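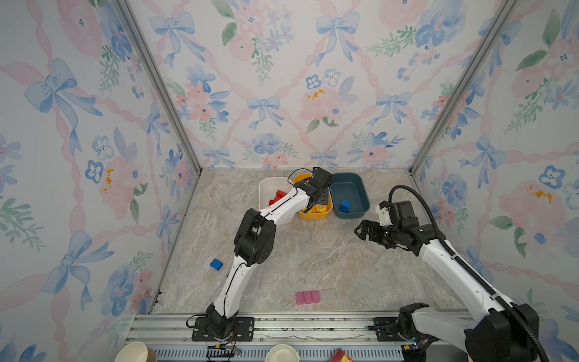 Section 2: Papering the walls, laying the floor and putting out the bins

By the time you reach this section you should have the rail frame standing square on its table and the two corner posts bolted in place at the back. If the posts still wobble when you lean a hand on them, please go back and tighten them now, while you can get at them easily. The wallpaper is the part most people look forward to, and it goes much better on a frame that stays still.

Everything in this section can be done by one person in an afternoon, although a second pair of hands is very welcome when you come to hang the back wall. Aaliyah Sutherland, who wrote the first version of these notes, papered hers alone on a Thursday evening and says she would have given a good deal for somebody to hold the top edge.

What you will need

The three wall panels (back, left and right)
One roll of Pralum paper in the rose and ribbon pattern
The marbled floor panel
The white, yellow and dark teal-blue bins
The bag of coloured blocks
A pot of paste, a wide brush, a soft cloth and a sharp knife
An 8 mm spanner for the post bolts

Papering the walls

1. Lay the back panel flat on a clean table, good side up, and wipe it over with a dry cloth. Any crumb left underneath will show as a little pimple, and once you have seen it you will never stop seeing it.

2. Unroll the paper face up and have a proper look at the pattern before you cut anything. The pale pink ribbons cross one another to make diamonds, and there are light blue bows at many of the crossings, with the flowers filling the gaps between. Pick a row of bows to use as your level line. The roses and the blue flowers are lovely but they wander about a bit, and they are no help at all in telling whether you are straight.

3. Cut the piece for the back wall first, leaving a spare margin all the way round. Then cut the left and right walls from the same roll, starting each one at the same point in the diamond so the ribbons meet more or less where the walls do.

Note: the corner posts cover the seams, so a small mismatch between one wall and the next will hardly be noticed. Please don't waste half a roll chasing a perfect join — Ye-seo Shin did that with our very first set in April, and the posts hid every bit of it.

4. Brush the paste on thinly, working from the middle outwards. Lay the paper down along your level line and smooth it with the cloth, again from the middle. If it goes on crooked, peel it back gently and try again; the paste is forgiving for the first few minutes.

5. Leave the panels flat for 2 hours, then trim the margins with the knife. A fresh blade makes a far cleaner edge than a tired one, so do treat yourself.

Caution: cut away from your fingers, and put the knife somewhere safe before you pick the panels up. It is very easy to lose sight of it under a curl of paper.

6. Stand the back panel between the posts, then bring up the left and right panels. Nip up the bolts a little at a time, going from one post to the other, until the walls are snug. Overtightening will crease the paper along the edge of the post.

Laying the floor

7. Sweep the table inside the frame, then lower the floor panel in with the marbled side up. The beige-grey swirls have no top or bottom, so it may go either way round. Slide it back until it touches the back wall and press lightly at each corner. If it rocks, lift it out and look for grit.

8. Wipe the panel with a barely damp cloth and dry it straight away. Please keep scouring powder and rough sponges well clear of it. The pale pattern is kind to fingermarks but will show a scratch.

Putting out the bins

9. Set the bins side by side along the back edge of the floor: white on the left, yellow in the middle and dark teal-blue on the right. Turn them all the same way so the row looks tidy, and leave the front part of the floor clear.

10. Decide what goes where. The arrangement we use is red blocks in the white bin, yellow in the yellow and blue in the blue. There is no red bin in the Oltari set, so the white one takes the reds. You will get used to it sooner than you think, and if other people are going to share the corner, it is worth telling them at the start.

11. Put a block or two of the right colour into each bin before you begin sorting. It works better than a label, and it doesn't leave a sticky patch when you change your mind. The bins need not match one another — a little cluster in one and a single block in another will do perfectly well.

Note: if you have bought the larger Gebru bag, which holds 2000 blocks, keep most of it in the cupboard and bring out a handful at a time. Overfilled bins shed blocks down the back, and getting them out from against the wall without scuffing the roses is a fiddly business.

Looking after the corner

Dust the wallpaper with a dry, soft brush, going downwards from the top. If an edge begins to lift, a dab of paste on the tip of a paintbrush will usually hold it. Keep the offcuts somewhere flat as well, as they make very good patches when you match them at a bow.

The bins can be washed in warm soapy water. Dry them thoroughly underneath before they go back on the marbled panel, and check the post bolts with the spanner whenever you have the bins out. Spare paper and replacement bins are listed under Wiltetti parts at the back of the guide.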